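Working group on handling rules, Plelik site, May
Present: Ocampo (chair), Prata, Alvarado, Rebelo, Fonseca (minutes)

1. Minutes of last meeting. Agreed, with one spelling fixed.

2. Draft rule 14, "Task complete". Ocampo read the Vorkcombe wording: a pick-and-place run passes when the item is inside the container. Fonseca doubted this says enough. A roll leaning on the side of a basket would pass, and so would one lying flat.

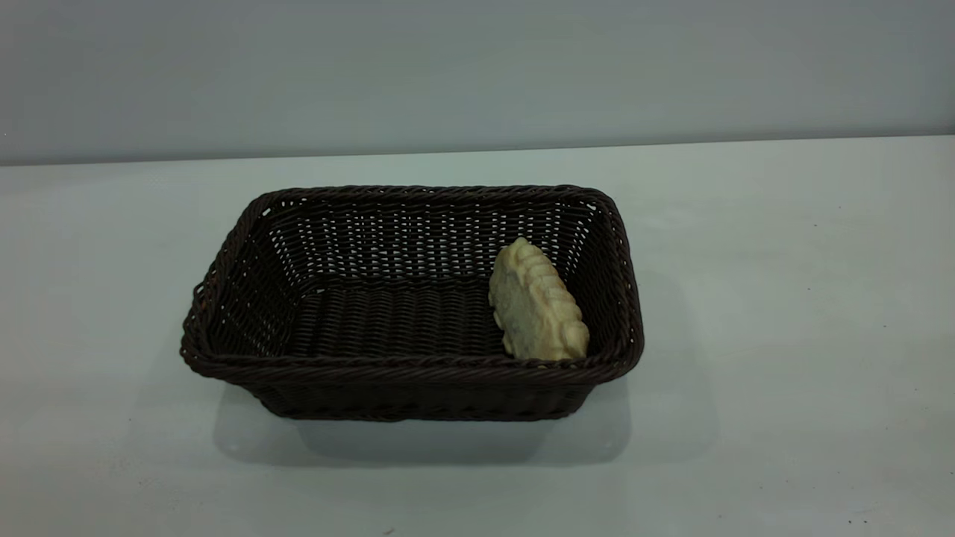
Lurdes Prata disagreed. Inside is inside, she said, and a rule about posture would double the arguments at sign-off. Fonseca asked to have her doubt noted – it is noted.

3. Success rate. Simões reports 146 good runs out of 170. Alvarado asked who had judged them and under which wording. The paper doesn't say. The group won't quote the figure until it does.

4. Speed near the container. The draft says "reduced speed" with no number. 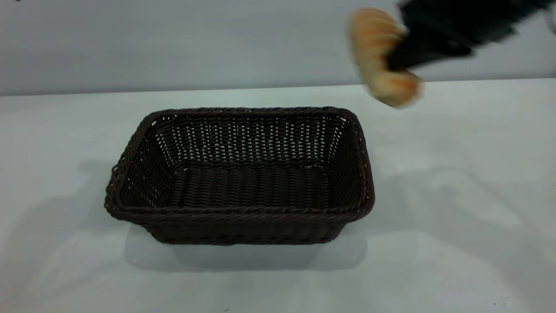

A limit without a number can't be checked, and the group declined to approve section 2 as it stands. Rebelo will ask Lenier for a value and how it was measured.

5. Any other business. None. Closed at 4:10 p.m.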